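Community Help – Events and Venue Visits

Hosting a robotics demonstration for visitors: what should the host have ready?

Posted by Larasati Sumampouw, 7/31/22

Our community learning centre in Zokadstead has accepted an offer from Antunes, a firm that develops household automation, to hold an open day in our main hall. The firm will show hand-held grippers of the sort used to record everyday chores, and members of the public will be able to try them at a table. Sessions will run through the afternoon, with a maximum of 40 visitors in the hall at one time.

I have organised craft fairs and book sales in the same hall but have no experience with equipment of this kind. I would be grateful for advice on the following matters: the layout of the tables, the supervision of children, and the choice of household items for visitors to handle. The firm has asked us to supply the items and has given very little guidance beyond "ordinary things from a home". I would also like to know whether our usual sign-in sheet is sufficient.

The hall has 210 square metres of floor space, good daylight on one side and power outlets along two walls.

Posted by Ermelinda Cordeiro

I coordinated a comparable visit at the Nidisberg library in March and can offer the following observations.

Tables. Please allow one table for each gripper and leave space on all sides. Visitors tend to gather behind whoever is holding the tool, and a table pushed against a wall will force them into one corner. A plain tabletop with no cloth is preferable. We began with tablecloths and removed them before the second session, as the cloth was being picked up along with the items.

Items. Small, soft articles of clothing are the most suitable. Socks in particular are inexpensive and harmless if dropped, and they are harder to pick up and fold than most visitors expect. A heap of clothing should be avoided. Set out one or two pieces at a time, toward the far side of the table, so that the visitor has room to open the fingers before reaching.

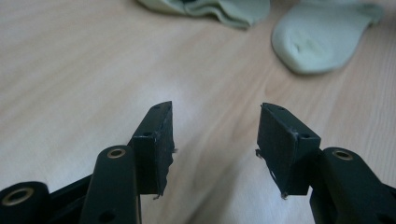 Children. We required an adult to stand beside any child under 12, and we asked the presenter to demonstrate the closing of the fingers before a child was given the tool. The linkages on either side move when the fingers close, and small hands will go to them without warning. Long sleeves should be rolled up and lanyards removed. Our attendants were given this as a short written instruction – it fitted on half a page – and it was read aloud at the start of each session.

Gripping pads. Ask the firm to bring spare pads and to inspect the fitted ones at the start of the day. Pads become scuffed and ragged at the edges with regular use. This did not prevent visitors from using the tools at our event, but a rough edge may catch on knitted fabric, and you should not supply any garment you would be sorry to see damaged.

Sign-in. An ordinary sheet is sufficient if nothing is recorded. If the firm intends to record the sessions, a separate consent form is required, and a parent or guardian must sign for a minor. Obtain the firm's wording at least two weeks ahead. Ours arrived the evening before and had to be photocopied in colour because the grey print was illegible.

Posted by Jailson Conceição

Check your insurance. Ours covered "displays" but not "participation", and the amendment cost more than the catering.

Posted by Rosário Prata

I agree with most of what Ms. Cordeiro has written. I would add that the presenter's talk should be kept short. At the Brelteo open day, the talk lasted almost 40 minutes and a number of families left before the tables were opened. A second programme of talks may be offered in a side room for those who want the technical detail.

With regard to the outlets, please confirm where the firm intends to place its laptops and chargers. Extension cords across a public walkway must be covered, and most halls do not own enough cord covers.

Posted by Larasati Sumampouw

Thank you all. I have written to the firm concerning consent forms and spare pads, and our insurer is reviewing the policy. The tablecloths will stay in the cupboard.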